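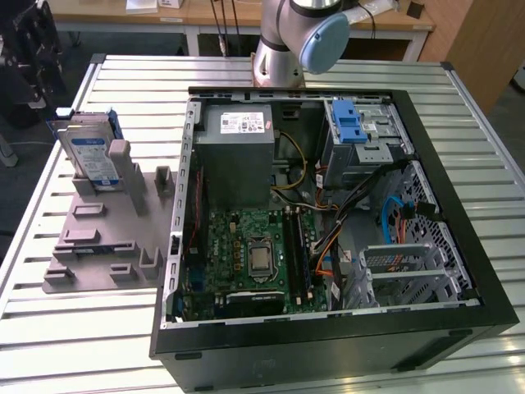
Loan recall in November, can we still play him Friday?

Naheed Yousafzai
Help please, need this sorted before Friday. We're Tukudia, amateur league. Our keeper is out on loan at Zondalstead til the end of the season. Our other keeper did his knee, so I want the first one back. Loan form says 90 days minimum, and he's only been gone 6 weeks. Their coach is fine with it but won't put anything in writing. Can I just recall him? Also he played 2 cup games for them, does that matter
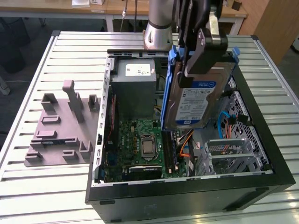
2 replies

Bjarke Ragnarsson
Just play him. We did it at Nepia, no one checked.

Hanne Dalsgaard
Please dont do that. Playing an ineligible keeper can cost you the points, and Zondalstead could get dragged in too.

Look at the back of the loan form. Ours has an emergency clause for goalkeepers, lets you go under the 90 days if both clubs sign and the league registrar okays it. Yours might be worded different so read it first. A verbal yes from their coach is worth nothing, get the club secretary to email.
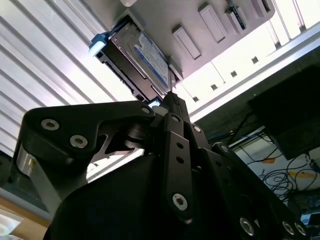
Send it all in one go, signed form plus a note on the injured keeper. Ask for a reply in writing. Our registrar wants everything by noon the day before a game, so I'd treat Thursday lunch as your deadline unless you hear otherwise.

Cup games: doesnt touch the league side in our rules. He is cup-tied though, so you'll need somebody else in goal for the next round. Got an outfield player who can catch?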